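Speaker notes: Teaching by Hand, Teaching by Wire
Kanako Takeda, Palton
Ralville workshop, September 2026
9 min read

Slide 1. Title
Wait for the room to settle. Thank Shigeru Takagi for the slot. State the scope: pick-and-place into an open bin, two ways of giving the demonstration, same task, same objects. No results on walking robots or two-armed work. Questions at the end.

Slide 2. Two ways in
Remote control: the operator sits at the leader arm, the follower arm copies. Every recorded motion is one the robot can make, by construction. The cost is speed and feel. Operators slow down near contact and the policy learns the slowness along with the task.
By hand: the operator carries the gripper itself, with the camera mounted on it. No arm in the room. Motions come out at human pace. The cost moves to later, when a path has to be checked against what the arm can reach.

Slide 3. The task
Toy bricks on a cloth, bin within reach. Pick one, place it in the bin, return. Say clearly that the cloth stays crumpled. A flat table gives clean data and a policy that fails on the first wrinkle. 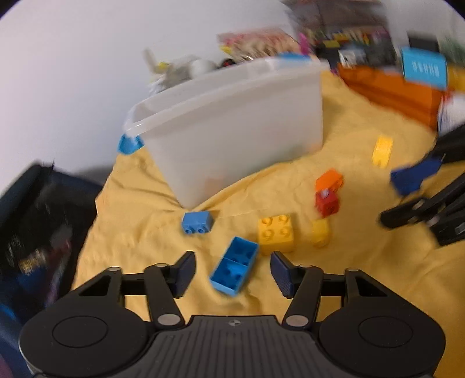 Brick pose matters more than brick color. A brick standing with its studs up offers two flat sides to the fingers. A brick tipped over with the hollow side showing offers less, and the operator usually rolls the wrist before closing. Leave those wrist rolls in. Setsuko Hoshino trimmed them from an early set as noise, and the trained arm then came straight down on tipped bricks every time.
Stacked bricks: take the top one first. Write that into the operator sheet, or two people will teach two different orders.

Slide 4. How much data
993 demonstrations by hand, 628 by remote control. Same operators for both. Do not compare the totals as if they were hours; the remote sessions ran longer per demonstration.
We held back 50 of each for checking. Those were drawn before anyone looked at the recordings.
If asked about Nakajima's set: different gripper, different bin, not comparable. Move on.

Slide 5. The grasp
Pause here. This is the slide people photograph.
Points to make:
- Finger gap is recorded with every camera image. Without it the policy has to guess from pixels when to close.
- Block shape changes the closing width. Wood and plastic were both used for that reason.
- The operator should hold still for a moment after closing. Kumiko Sugiyama's rule is a slow breath. It gives the tracker a stable stretch to anchor on.
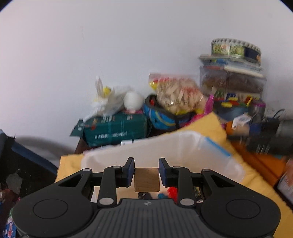 Fig. 2. Wooden block held between the finger pads, with the storage container beyond.

Slide 6. What goes wrong
Tracking loss near blank walls. The camera needs texture, so shelf clutter in the background helps. Do not tidy the room for the recording.
Motion blur on fast returns. Ask operators to slow the turn and leave the reach alone.
Unreachable paths. Ryota Ikeda's filter replays each path on a model of the Toltaron arm and drops any that pass a joint limit. Run it the same day, while the operator can still repeat the demonstration.
Remote control has its own list: lag, operator fatigue, poor depth sense on a flat screen. Keep this short.

Slide 7. Which one to use
By hand for variety: new objects, new rooms, new people. Remote control for the last stretch, when the arm's own limits and delays have to be in the data. We train on the first and fine-tune on the second. The reverse order was tried in January and dropped.
Skip the backup chart if past the 20-minute mark.

Slide 8. Contacts and questions
Leave up the operator sheet link. Likely question: can one person do both kinds in a day? Yes, with a break between; hand speed carries over to the leader arm otherwise.

2 comments
50 shares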